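Workroom checklist, Plornville unit
Sorting table and surroundings
Inspection date: November 7, 2025
Next full inspection: February

Marked OK, Fix or Watch. Comments are mine and may be ignored at the usual rate.

1. Walkways clear to the door - OK
Clear all the way, a first for this unit. The boxes from Tralto have gone from the fire exit to the corridor, so see item 2.

2. Corridor - Fix
See item 1.

3. Fire extinguisher in date, on its bracket - Watch
In date. On the floor beneath its bracket, propping the store door. It does this job very well, but a door wedge costs less.

4. Table steady, nothing stored underneath - OK
No wobble when leaned on. Underneath there was one umbrella, since removed to the coat hooks, where umbrellas are understood to live.

5. Table covering - Watch
The blue plastic tarp is doing what was asked of it, which was to keep oil and grit off the top. It is also wrinkled from one side to the other. Small parts roll into the creases and are declared missing, after which more are ordered from Saha in bags of 30. Please pull the sheet flat before laying anything out, and check the fold along the front for strays before shaking it.

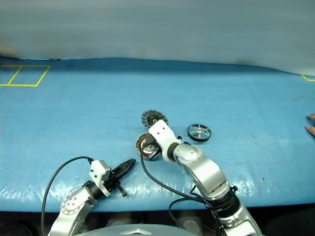
The yellow tape is the other half of this item. Marked areas are for putting parts in, and parts put beside them are not in them, however near they look from the doorway. If the tape starts to lift, replace the strip. Pressing it down with a thumb and walking away was noted at the last three inspections and has yet to work.

6. Mechanical parts - Fix
Sharp edges to be checked before handling. Gloves are in drawer 9. Drawer 9 holds 28 gloves, mostly left-handed. A fresh box has been requested from Zedcombe, with a note about hands generally coming in pairs.

7. Cables - Watch
Look along the full length for nicks and flattened spots. Keep slack away from anything that moves and anything that drips, including tea.

8. Lighting - OK
The tube by the sink flickers, but only when somebody comes to look at it. Passed on what I saw.

9. First aid box - Fix
Plasters: none. Eye wash: two bottles, sealed. Safety pins: enough to reupholster a sofa. Restock the plasters this week.

10. Checklist displayed on the wall - OK
It was behind the calendar. It is now in front of the calendar.

Items marked Fix: 3. Please initial beside each one when done, and do it after the fixing.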